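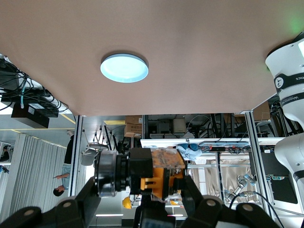 By Mahsa Karimi and Serena Morelli
Saturday, September 7, 2019

Our project compared two grippers, the Grakico and the Zullau, on one dull job: picking up a camera on its bracket and not dropping it. The wrist camera gives its view upside down, and we stopped noticing after the first week, which may say something about us.

Each gripper got 500 attempts. The Grakico, with its wide black fingers, managed 247 before we changed the pads, a result our supervisor called "a coin toss with cables". New pads helped a great deal. The Zullau was gentler and so slow that one of us learnt to knit.

We logged 2608 arm movements in all, most of them on purpose. The controller comparison is in part two, once the Pultorel unit starts up twice in a row.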